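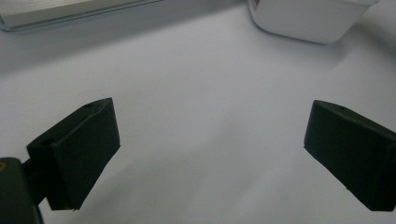

*White surface, soft light*

## Questions about Leker, our small poetry magazine

**How many poems can I send?**
Please send at most two poems in one file. Long poems are welcome, up to 400 words each.

**Do you read translations?**
Yes, and we like them very much. Add the original text and the permission of the poet. Marisol Obi reads all translations.

**My lines are very long. Will you break them?**
Only if the page forces us - and then Bohdan Stasiv will write to you first.

**When do you answer?**
We read until the end of May. In the last reading we received 236 files, so the answer can be slow.

**Can I publish the poem elsewhere later?**
Of course. The rights stay with you.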